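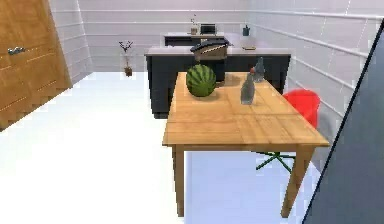 Dae-han Na wrote to me that a kitchen table and a dining table are the same piece of furniture, and that an encyclopedia has no business giving them separate entries. I've thought about it and I'm keeping them apart, but I'll admit the line is blurry.

**Kitchen table** (also *farm table*, *work table*, and in my family just "the table") is a table kept in or next to the room where food gets cooked. People eat at it, sure, but they also roll dough on it, sort mail on it and let the kids glue things to it. A dining table mostly waits for dinner.

## Shape and size

Most are rectangles. Round ones are friendlier to talk across and a pain to push against a wall, so you see them more in bigger rooms. Height hardly varies: 28 to 30 inches suits most chairs sold today. Older work tables can run taller, for kneading while standing up, and if you've ever sat down to soup at one of those you'll know how it feels to be seven again.

A good rule is to give each person two feet of edge. My aunts ignored this rule at every holiday of my childhood and everybody still got fed!

## Tops

Tops made of solid planks move with the seasons. They get wider in damp weather and shrink once the heating comes on, mostly across the grain, and a decent maker leaves room for it by fixing the top with slotted screws or wooden buttons. Glue a solid top down hard all the way around and you can expect a split sooner or later.

For the finish, you've got two main camps:

- **Oil or wax.** Easy to patch, needs redoing, and a wet glass left overnight will usually leave its ring.
- **Varnish.** Tougher day to day, but when it wears through you're sanding the whole top.

I'm an oil person. Kyu-ri Ha is a varnish person, and we've agreed to drop it.

## The Widville pattern

This section is mostly here for my own pleasure. The Widville pattern is a plain table with square legs and one shallow drawer at the end, built by the Neretti workshop for rooming houses in Widville. The order book lists 1109 of them (with 4 more marked "returned, drawer"). The drawer was meant for bread knives. Every one I've opened had string in it.

Neretti later sold a lighter version, stamped "Ok" under the top, and collectors go back and forth over whether the stamp was a model name or an inspector's mark. I lean toward inspector. The one I looked at in Jurnosska had the stamp upside down, and I can't picture anybody putting a model name on that way. One with its first drawer brings 200 dollars at a country sale, more in July when the summer people are buying.

## Getting one into the house

Measure the route before you measure the room. The usual trouble spot is a hallway with a turn at the end, where the top clears fine but the legs catch. Take the legs off if they're bolted. If they aren't, stand the table on its end and hook it around the corner legs first, like you would with a chair. 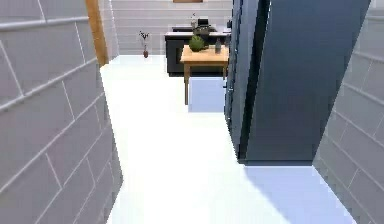 *A narrow passage between two white brick-patterned walls.*

Blankets go on the corners of the table, and a second person goes on the far end, preferably one who's still speaking to you by the time you're done.

## Care

Wipe it, dry it, and keep it away from the radiator. Crumbs in plank seams come out with a wooden toothpick (a knife will chew up the edges). A wobble is usually the floor, so try turning the table a little before you go sawing at a leg.

## See also

- Dining table
- Butcher block
- Bench, kitchen
- Drawer slides, wooden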